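Moltwood open day: an afternoon with the towel folders

I'd been trying to get into Moltwood since they moved out to Itby, so when the open day was announced for March I signed up within the hour. The bus drops you at the bottom of the hill, and by the time I'd walked up there was already a line at the coffee urn. Rainer Seidel, who ran our tour, let us skip the welcome talk and go straight upstairs to the room where they collect examples. Best decision of the day!

Upstairs there are 16 stations, and on our visit most of them were busy. An operator moves a pair of arms through a job, everything gets recorded, and later the model learns from the pile of recordings. I knew that much from reading. What I hadn't pictured was how quiet it is, and how much people concentrate. You find yourself whispering.

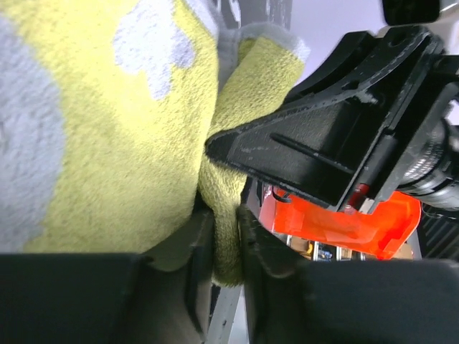
Cloth is what I came for, and the Flokness project is all cloth: towels, pillowcases, bibs, a few sweaters. Rainer says a towel is a rotten thing to learn from, in the best way, as it never hangs the same way twice. The wrist view made that clear to me. With the fuzzy yellow towel, one gripper has its blunt tip pressed into the narrow waist of a fold while the tail sits between the fingers of the other, and the big panel beside it fills half the view. Try telling from that which corner you're after! I stood there guessing and was wrong every time.

Bảo Tăng, one of the operators, let a few of us have a turn at the practice station. I got 3 tries. The first two ended with a wad of cloth, and the third was something you could call folded if you were feeling kind. Bảo asked whether I wanted to keep the bad ones. They do keep plenty of them, labeled as misses, and there was a good argument going on by the window over how many is too many.

After that came the Mykhailiuk room, where the recordings are checked. A woman there was on clip 77 of her batch and happy to chat while she worked. She trims dead time off both ends and marks the moment of each grasp. Around 21 people squeezed in behind her chair, and she never lost her place.

I missed the last talk and only just caught the bus back. If they run it again, wear comfortable shoes and ask for the practice station early, as the list fills up before lunch.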